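4.2 What the parents' forms can and cannot tell us

The claim most often made for a first weekend at camp is that children come home able to look after themselves. It appears in the leaflets handed out at Workberg, in the training notes used across the Dawber district, and in a good many conversations we had with leaders while planning this study. We wanted to believe it. Two of us have spent large parts of our adult lives in damp tents on the strength of it. Even so, the evidence in our forms is weaker than we had expected, and we think the same weakness runs through much of the earlier work.

Of the families we wrote to in May, 70 sent back both forms, the first filled in before camp and the second a fortnight after. The forms used the home tasks part of the Clestason checklist, in which a parent marks how often a child does a thing without being asked: packing a bag, making a bed, clearing a plate, putting worn clothes in the wash. Scores went up on every task. Read quickly, that is a success, and an earlier draft of this paper did read it quickly.

The trouble starts with who is filling in the form. A parent who has paid for a weekend, bought a sleeping bag and driven a long way on narrow roads to drop a child off has reason to look for a change and to find one. Most parents had also read the leaflet, with its promise of more helpful children, before they filled in the first form. We didn't think to hold the leaflet back. It would be surprising if nothing of its wording had found its way into their answers, and some of the comments written in the margins repeat it almost exactly.

The wording of the checklist adds a second problem. Putting clothes in the wash is scored as a single act, yet the parents plainly took it to mean different things. For some it meant that the clothes left the bedroom floor. Others would not tick the box unless muddy things had been kept apart from clean ones, or unless socks had been turned the right way out. A few said in their comments that the child in question had unpacked nothing at all, and ticked "often" anyway. Bawa, who coded the comments, tried to sort the answers by which meaning the parent seemed to have in mind and gave up when too many could be placed under either. Matić coded the same comments separately and reached the same view, though he would have kept a larger share of them than she would.

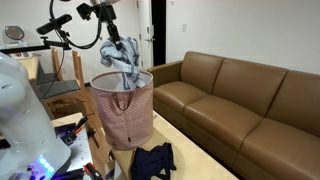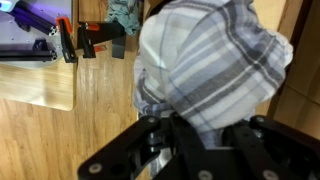

Figure 2. Checked cloth held in a gripper: above a round fabric hamper (first picture) and seen close up (second picture).

Third, there is the matter of when the second form was filled in. A fortnight is a short time. Children come back from camp full of it, and for a few days they will sing grace at breakfast and offer to wash up. Anyone who has run a camp knows how long the singing lasts. We had hoped to send a third form at the end of the school term, but the district changed over its mailing list in the meantime and we could no longer match families to their earlier answers. This was our fault as much as theirs, as we had kept no list of our own. The result is that we have nothing to say about whether the change was still there by the time the tents were dry and back in the store.

Leaders' own records might have helped. At Workberg these are kept in Zotia, which most units already use for attendance and food needs, and which has a notes box for each child. We read every note made over the weekend. The notes are warm, often funny, and of very little use for our purpose. Leaders wrote when something went wrong or when a shy child did something brave, such as getting up to act in the film titles game. They hardly ever wrote that a child had rolled up her own sleeping bag, presumably on the grounds that most of them had, or that a leader had done it for them in a hurry on the last morning. We found no sure way to tell these apart. A blank box could mean that all was well, that nobody looked, or that the tablet had been left in the kitchen.

It has been put to us that we are asking too much of a simple form, and that what matters is the general direction of the answers. We don't agree. When every score rises, on every task, including those that no one at camp was asked to do, the direction of the answers is itself a reason for doubt. Feeding a pet is on the checklist. There were no pets at Workberg. Parents reported a rise in the feeding of pets very nearly as large as the rise in bed making, and it is hard to see how the camp could have caused the first. The simplest reading is that parents were in a kinder mood when they filled in the second form, and that the mood spread over the whole page.

The same pattern may well be present in other studies where it can't be seen. Several of the papers reviewed in section 2 report only those tasks that were practised at camp, and leave out the rest of the checklist. We understand why. The left-out tasks look beside the point, and journals are short of room. They are, however, the only thing on the form that works as a check on the others. We would ask that they be printed, even if only in a table at the back.

None of this shows that camp does nothing. A child who has never slept away from home, and who gets through a wet night and a strange breakfast, has done something that was beyond her the week before, and we saw plenty of children in that position. We only say that the forms do not measure it. A better test would watch the children at a task, with someone scoring who doesn't know which of them went to camp, and would use a task with a plain finish that two people can agree on. We tried a rough version with one unit, asking the girls to repack a kit bag against a list. The scorers agreed on 80 of the bags' listed items and argued over the others, mostly about whether a towel stuffed down the side counted as packed. That is too thin to report as a result, and we don't lean on it in what follows.

For the rest of the paper we treat the parents' forms as a record of what parents thought, and we have changed the headings in the tables to say so. Readers who want the unadjusted scores, pets included, will find them in the appendix. Section 4.3 turns to the children's own accounts, which have different faults.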